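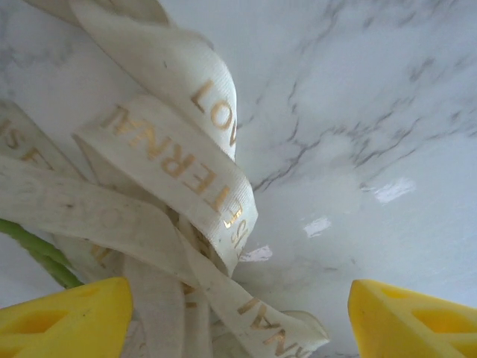

Figure 4.1 Cream satin ribbons with gold foil lettering, in a loose pile on a marble surface.

Chapter 4
Printed Ribbon

4.1 Why ribbon is a difficult material

Ribbon is narrow, light and smooth, and for these reasons it does not stay where we put it. A student who can fold paper well is often surprised by the first hour with satin. The strands slide over each other, make loops, and soon the beginning of one piece cannot be found.

With printed ribbon there is a second difficulty. The letters have a direction. When the ribbon turns over itself, a word can be seen sideways or upside down, and a part of it can disappear in the fold. In Figure 4.1 the letters LOV and TERNAL can be read, but in each case the word is not complete. Before tying, the worker must find the whole word and decide where it will be on the finished parcel.

The workshop at Ukstead, which we visited in November 2019, packs 4,000 gift boxes in a season. New workers there practise for 18 hours with plain ribbon before they receive the printed one.

In this chapter you will learn:
how to separate a tangled pile without pulling
how to measure a length for a box, with two tails
how to place the word at the centre of the bow
how to store foil ribbon so that the print is not scratched

You will need a flat table, sharp scissors and a cardboard roll. Section 4.2 begins with the separating.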